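Sumia Releases Busar 2 Recording Software for Two-Arm Work Cells

Update covers hand guiding and remote control in one session file; McIver to handle North American orders from October

Sumia today released Busar 2, the second major version of its software for teaching tasks to two-arm robot cells by demonstration. The release records demonstrations made by remote control and by hand guiding in a single session file, with one time base for both arms and all connected cameras.
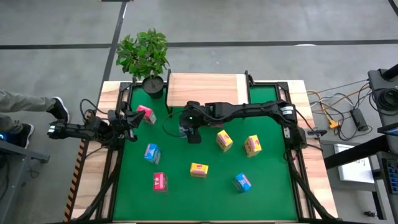 By Ruxandra Chiriac, Sumia Product Communications

Busar 2 replaces the separate recorders that shipped with the first version. Until now, a site that wanted both kinds of demonstration had to run two programs and merge the output afterward. Merging was done by timestamp, and files recorded on different computers often needed manual correction before they could be used for training.

In the new version the operator selects the teaching mode at the start of each episode. In remote mode, the two work arms follow a pair of handheld controllers. In hand mode, the arms are set to low stiffness and the operator moves them directly. The session file stores joint positions, gripper opening, motor current and camera images in both cases. A mode flag is written to each episode so that training jobs can include or exclude either kind.

Sumia tested the release on a shelf-sorting task. The cell consists of a table with a green work surface, two arms mounted on opposite sides, and a raised shelf at the back. Small cereal boxes in several colors are placed on the work surface at random positions and angles. The operator picks up the boxes one at a time and groups them by color on the shelf, using whichever arm is closer.

The task was chosen for the range of grasps it requires. Boxes lying flat have to be picked up by a short edge or turned first. Boxes that fall between the two arms can be reached by either one, and the recorded choice becomes part of the training data. The shelf limits the approach angle of both grippers, and the operator has to keep one forearm clear of the other when both are working near the middle of the table.

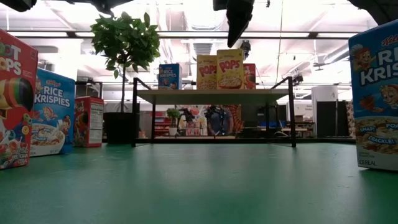

Test operators recorded 790 episodes of the task, 500 in remote mode and the remainder in hand mode. Median episode length was 74 seconds. Episodes in which a box was dropped and picked up again were kept and labeled as recoveries. Episodes stopped by the operator were saved in a separate folder and are not part of the total.

Hand mode produced smoother paths close to the shelf. Remote mode gave cleaner camera images, as the operator's hands stay out of view of the overhead and side cameras. Sumia recommends remote mode for the bulk of a data set and hand mode for short segments where contact matters, such as sliding a box into line with the one beside it.

Other changes in Busar 2:

Episode trimming. Idle time at the start and end of an episode is detected from joint velocity and can be removed in a batch. The original file is kept unless the user deletes it.

Dropped-image check. The recorder compares the image count from each camera with the expected count when an episode is closed. An episode that fails the check is marked at once, while the table is still set up the same way and the episode can be repeated.

Layout prompts. The software can show a starting layout on a second screen before each episode. Layouts are drawn from a list supplied by the user or generated at random within set limits. The shelf task used 17 supplied layouts plus random ones.

Handover logging. When control passes from a trained policy to the operator during a test run, the moment of handover is recorded and the segment that follows is stored as a correction.

Per-arm pause. Either arm can be held in place while the other continues. In the first version, a pause stopped both.

Busar 2 reads session files from the first version but does not write them. A converter for the older format is included for sites with existing training scripts. The file layout is documented in full, and the reader library is provided as source code.

The software runs on the same control computers as the first version. Sites using more than four cameras will need a second storage drive. No change to the arms, grippers or mounting rails is required, and existing calibration files are carried over during installation.

Current license holders receive the update at no charge through the end of their support term. New licenses are sold per cell. McIver will take orders in North America starting in October and will supply installation and operator training. Sumia's Musta office continues to serve all other regions.
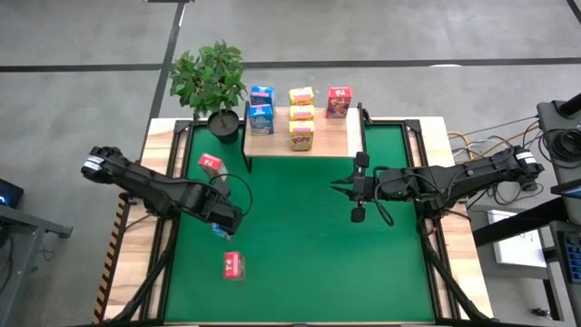 Two-arm test cell with cereal boxes grouped by color on the raised shelf.

Sumia will hold an online session for integrators on Tuesday at 10 a.m. The session covers installation, file conversion and the layout prompt format, and a recording will be posted with the release notes.

About Sumia

Sumia develops recording, teaching and playback software for table-mounted robot arms. Its products are used in packaging, light assembly and laboratory handling.

Media contact: Ruxandra Chiriac, Product Communications, Sumia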